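Search this notebook
Gripper trials: dense shelf, upright cartons
Tuesday, January — entered by Gert Molefe
2 comments · 5 shares

Purpose: to compare the Stoltodik two-finger gripper with the Moodley suction head on cartons standing close together. The Cemport project requires a grasp from above, as the side approach used at Dramilside does not suit full rows. Both units were run on the same arm with the same controller settings. Approach speed was held at 400 mm/s and reduced over the last stretch.

The cracker boxes on the upper shelf were left in place throughout as an obstacle for the elbow. All targets were Annie's boxes on the lower shelf. 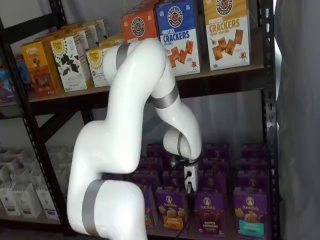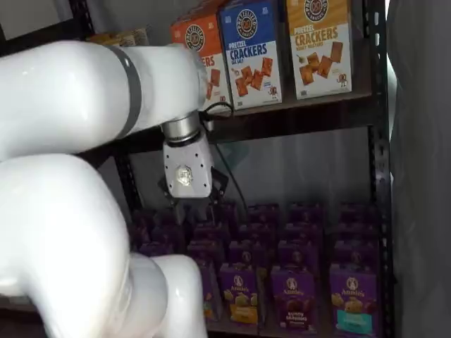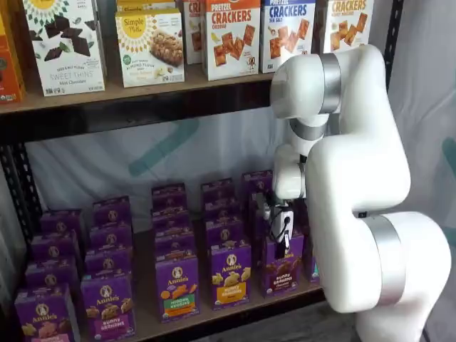
Purple cartons on the lower shelf, with the arm reaching in from the front, in all three views.

Observations

1. The two-finger unit requires a gap on each side of the carton. In closed ranks the fingertips landed on the neighboring top flap in three attempts and the run was stopped by the force limit.
2. The suction head needs no side gap but is sensitive to tilt. Its seal was poor on any flap that was not flat.
3. Elbow clearance below the upper shelf remains the limiting factor for the back ranks — the planner rejected around 5 poses there with either tool.
4. Cable routing at the wrist should be shortened before the next session. The slack is a snag risk between cartons.

Open items

Thinner fingertips are on order from Stoltodik. Repeat item 1 when they are fitted, with the force limit unchanged. Planner logs are in the shared folder under Cemport.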